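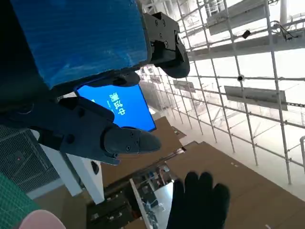

Robot Handling Practicum, Unit 4: Guiding the arm by hand
Course notes, October
Instructor: Ratih Yusof

Print this page | E-mail these notes

These notes cover the second lab block. Read them before you come in, along with the safety sheet from Unit 1. The block runs 60 minutes per pair, and the log is due before the next lecture.

1. What the block is for

In Unit 3 you moved the arm from the keyboard. Now one partner works close to the gripper while the other stays at the console. You will practice approaching a finger with an open hand, stopping short of it, and backing away. Most of the grade is for the log, so agree on who writes before you start.

The term project (Stetilden) uses the same moves with a part in the gripper. Pairs who plan to use the Vurkura scripts should still do this block with the standard ones.

2. Before you start

Wear the knit gloves. Tie back hair and take off lanyards. The console partner reads the status screen out loud and says "ready" before anyone reaches in.

The screen text is in Chinese. The message you will meet most often is 测试中, "test in progress." While it is up, treat the arm as live even if it is standing still.
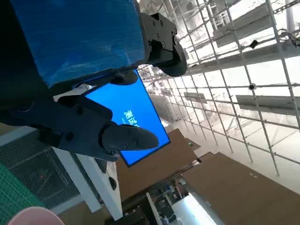 Reading time: 2 min

Look at the finger from the side first. It tapers to a rounded tip, and there are small screw holes on the upper surface. Use the tip as your reference point in the log and leave the body of the gripper out of it. Students last year measured from three different places and their numbers could not be compared.

3. The approach

Bring your hand up from below with the palm open and the fingers spread. Keep the thumb out to the side. Move slowly until your index finger is about level with the tip, then hold for a count of 20. Leave a gap. Touching the tip is a separate exercise in Unit 5 and does not count here.

Your partner calls the start and the end of each hold. If either of you says "stop," lower the hand straight down and step back.

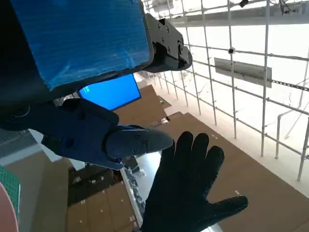 4. What to write in the log

- Pair name and run number
- Which hand was used
- Your estimate of the gap at the closest point
- Anything said on either side during the hold
- Any change on the status screen

Save the file to the Zedlow folder under course code 2935. Handwritten logs are fine if they can be read. Swap roles at the halfway point and start a new page.

5. Reading

Hutapea course reader, page 31 to the end of the chapter. Skip the section on force limits for now.

Shares: 4 | Comments: 0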